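Workshop > Notebook > Bin cell > Spending plan

October, 8:40 in the morning, coffee in hand

Okay, the spending plan for the bin cell. I promised I'd write down where my head is before the forms go in, so everybody can scribble on it while it's still cheap to change our minds. Half of what follows is me arguing with myself, sorry in advance.

The big money is settled and I don't want to reopen it. We keep the arm we've got. I did look at the small Volter arm again last night (it's lovely, and the reach would do fine for one bin) but by the time you add a controller, a new mounting plate and all the reprogramming, we've eaten next year too. The arm isn't what slows us down. It's everything hanging off it!

So, cables first. I've wanted a proper dress pack for ages and I keep bumping it down the list for shinier things. Kirnevetti sells a kit with a clamp for each joint and a spring return, and Ivanov will make one up to length if we send them measurements. Ivanov is cheaper but the wait is 8 weeks, and that's from the day they approve our drawing, which we'd have to make. I went to the cell to see how much slack we really need at the wrist and ended up standing there for ages moving my coffee from hand to hand.

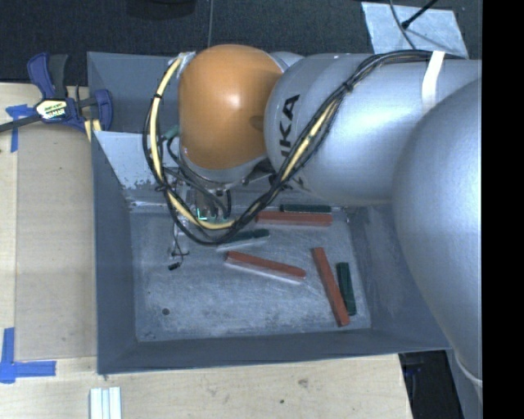
CABLES AND WRIST

There's a big loop hanging around the orange cover, with ties and a strap and a bit of tape doing the holding, and then the thin wires dangling at the gripper on top of that. I'd like all of it in one sleeve, with the thin ones in their own channel so we can swap them without undoing the rest. That's my first must-have for whoever quotes. Second must-have: it can't stick out any farther than the loop does now, or we'll be catching the bin walls every time we go for a bar near the side.

I'm leaning Kirnevetti, mostly for the wait. Ask them whether the kit comes with the short clamps or if those are extra (last time they were extra, and I was cross for a week).

BIN

Cheap one, this. The metal floor is scratched and scuffed all over and I'd love to know how much that matters to the vision side before we buy anything. Could be a lot, could be nothing. Cloruteck do a matte liner you cut yourself, sold in packs of 4, and one pack would let us try a couple of thicknesses. If it doesn't help we've lost lunch money. I've put it down as a yes.

I'd also like a real fixture to hold the bin to the table. The bar clamp is fine for what we're doing, and the blue tape marks on the panel are good enough to work from, but if we're going to swap bins between jobs I want locating pins and a plate. We can make the plate ourselves – just material and a day on the mill.

BARS

More test bars, please. Red and green again, same lengths as now so the old runs still compare. I put 40 on the list, which sounds greedy until you picture a full bin with bars lying every which way and some of them right up against each other. Three of each color doesn't make much of a pile. If the budget gets squeezed I'd cut the number in half before I'd touch the cable money.

GRIPPER

Not this round. I know, I know. I got carried away with the Volter catalog and there are 2 grippers in there I'd happily take home, but I can't tell what a new one would buy us while the wiring is the way it is. Let's do the dress pack, run for a month, and then look at which picks we're still missing. I've left a line for spare fingers and that's it.

Still to do: measure the cable run with the wrist turned all the way both ways, get the clamp answer out of Kirnevetti, ask Ivanov if the 8 weeks can shrink at all, and find the old mounting plate drawing, which I'm pretty sure is in the gray cabinet under the calipers. Write your objections in the margin, pencil please.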